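February 24, 2020
by Dalum

We use cookies to keep this site running. By continuing to read you accept this.

Bowl task, week 6

The club moved from the bench to a real kitchen in October, and most of my time since then has gone into one task: lift a steel bowl by the rim and put it down somewhere else. On the bench we used plastic cups with matte sides. Steel is worse. The rim is thin, the curve pushes the fingers off center, and the reflections confuse our depth readings near the edge.

Current settings: gripper force at 50 percent, approach from the side, wrist tilted before the fingers close. The left arm holds its position until the right one is done. Moving both at once gave us joint limit faults near the counter edge, so that is parked for now.

I logged 9 runs on Saturday. In 5 of them the rim stayed in the fingers through the full lift. The others slipped during the tilt – a finger pad problem, I think. Shukla pads are on order.

Next job is rerouting the cable on the right arm. It has too much slack at the elbow.

Related posts
Zenusik controller: first notes
Coton regional rules, annotated
Calibrating two arms to one table
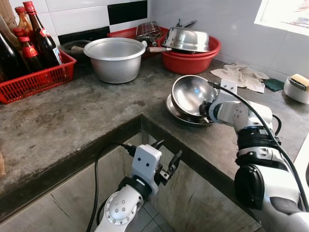 Right gripper on the bowl rim, left arm holding with fingers open.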